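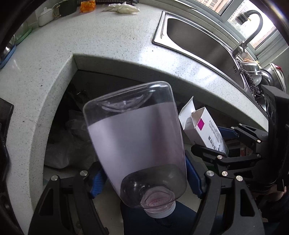
Lucie Hiebert

Section 4: Arriving and setting up the lodge

Welcome to Pollwood! You've got a whole week by the water ahead of you, so let's get you indoors and settled.

1. Park in bay 31, on the left after the second cattle grid. There's room for two cars nose to tail.

2. Find the key safe beside the side door. Slide the cover down, enter the code from your booking message and pull the front towards you. It's stiff — give it a proper tug.

3. Turn on the electricity at the grey box in the hall cupboard. All the switches should point up.

4. Set the heating. Press the round button once for the living room and twice for the bedrooms, then turn the dial. The lodge warms up beautifully, even in January.

Note: the dial goes back to 10 degrees when you switch to "Away". Please leave it like that when you go home.

5. Join the wifi. The network is Trumley Guest and the password is on the card inside the bread bin lid.

6. Open the balcony doors by lifting the handle right up before you turn it. The view down to Belidstead is glorious, and you get the evening sun until very late in summer.

Caution: don't leave the doors swinging. The wind comes off the lake quickly and the glass is heavy.

The hot tub

Take the cover off with two people, folding it in half towards the fence. Press Jets for a 10-minute run, and press again for more (you will!). The tub holds 600 litres, so please don't top it up with the hose.

Caution: no glass in or near the tub, and no children under five.

If the panel shows E2, switch off at the wall, wait a minute and switch on again. If it comes back, ring Keegan Arsenault at the site office, extension 1033, any day until eight.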